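# Legs on a stackable plastic chair splay out after a few months – glue, screw, or replace?

**Gaetano Cattaneo** – Jun 4, 2023

We have 17 white molded chairs in a meeting room, sold under the name Futero. The legs are separate parts that push into the seat. On five of them at least one leg now moves sideways when you sit down. The seats are not cracked as far as I can tell. The floor is smooth tile. I have a tube of Baltemix two-part adhesive left over from another job and would like to use it, but the label does not say which plastics it bonds.

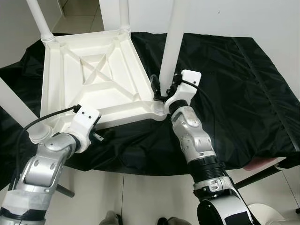

Find out what the plastic is before you open the adhesive. Look for a recycling mark on the underside. If it reads PP (a 5 in the triangle), most general-purpose two-part adhesives will peel off it within weeks. You need one rated for polypropylene, normally sold with a primer. Turn the chair over onto a covered table, seat down and legs up, so you can get at the round collars at the corners where the legs join the seat. Hold the rim with one hand and push each leg near its base with the other. If the leg shifts inside the collar, the joint is worn. If the collar shifts with the leg, look for a hairline crack running from the collar into the diagonal strut. A cracked strut means the chair should be scrapped.

For a worn joint:

1. Pull the leg straight out with a slight twist.
2. Clean both surfaces with isopropyl alcohol and let them dry.
3. Wrap the leg end with one layer of thin PP tape and refit.
4. If it still moves, use primer and adhesive, and leave the chair upside down overnight.

I would not add screws. They start cracks in thin molded walls.

– Giorgia Bassi

**Endard**

Same problem here with a different make. I put one self-tapping screw through each collar and they held for a season, then two split. Agree with the tape.

**Santoro**

Just buy new ones. Also check the feet – if the caps are missing the legs slide outward on tile and it feels like a loose joint.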